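DJ and Sound Kit Safety Check, Mustonen Hall
Checked by Dalibor Brabec, October 16, 2022

Second full check of the year, and a much happier read than July! Everything was looked at with the room set up for a live night: decks on, monitors up, smoke machine filled but switched off. Comments are under each item. Anything marked ACTION needs doing before doors open on the next night.

1. Mains leads and plugs
PASS. All leads have a current test sticker. The long orange one from July has gone in the bin, as asked. Thank you, whoever did it.

2. Extension reels
PASS WITH COMMENT. Both reels fully unwound in use. Please keep doing this even for short sets, a half-wound reel gets properly warm behind the booth.

3. Booth table and covering
PASS. Table solid, legs locked, no wobble when I leaned on it with both hands. Cloth must not reach the floor on the side where the DJ stands.
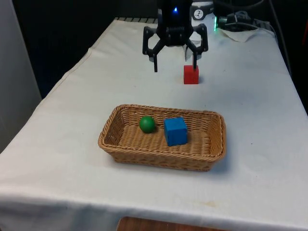 4. Decks and mixer
PASS. Stuson mixer, asset tag 237, is a joy to use now the loose earth post has been tightened. No hum at all, even with both turntables running. Lovely job.

5. Speaker stands
ACTION. Left stand: locking pin missing, a bolt has been pushed through instead. It held, but a bolt is not a pin. Virkari stock the right one, part 713. Right stand fine. Sandbags on both, please, all night, including during the warm-up set.

6. Cable runs
PASS WITH COMMENT. Ramp across the fire door route is brilliant, you can hardly feel it underfoot. The run to the stage left monitor still needs 4 more strips of tape where people cut through to the bar.

7. Sound levels
PASS. Cludix limiter set and locked. I played a really bass-heavy set through it (great fun, any excuse) and it caught every peak without squashing the life out of the music. Earplugs are in the bowl by the cloakroom.
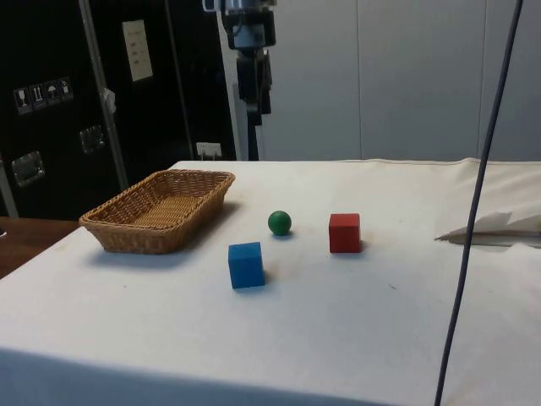 Do keep that bowl topped up, though. People took them gladly last time once the first act mentioned them from the stage, and I would love every MC to do the same. Bar staff should have their own pairs and wear them from the first track.

8. Lights and smoke
ACTION. Safety chain on the rear moving head is clipped to itself and not to the bar. Two-minute fix with a ladder and a second person. Smoke machine clean, fluid in date, outlet pointing away from the stairs.

9. Exits and crowd space
PASS. Both exits clear and signs lit. Flight cases had crept back towards the side door, so I moved them into the store while I was there.

Next check: after the new monitors are in. Can't wait to hear them.

D.B.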